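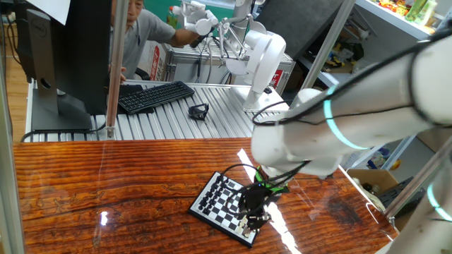
A small chessboard set at an angle on a polished wooden table.

Our hospice raised $900 from its sponsored walk in June, and I think we should stop holding it. I have walked it every year. The route is fine and the people are good company, but the T-shirts and road permits eat up most of what comes in.

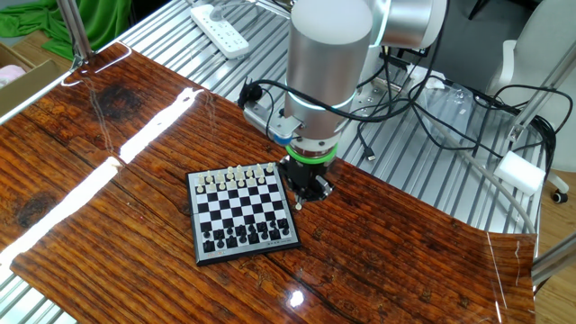 Emiliano Lorente, who keeps the sign-up sheet, counted 191 walkers last time. Only 30 had sponsors. The rest paid the entry fee -- $18 -- and felt they had done their bit, and I don't blame them.

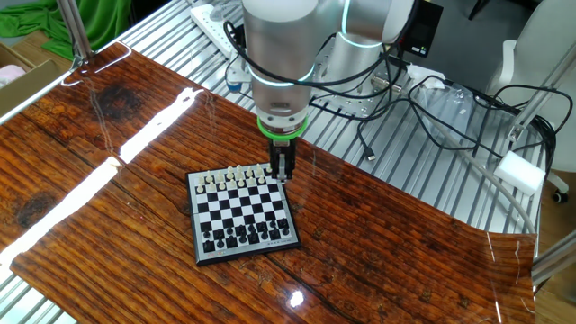

I would sooner ask neighbours for a small monthly gift. It's dull and there is no finish line, but the night nurses get paid in February too. Keep a free walk on a Saturday if people want one, and leave the shirts out of it.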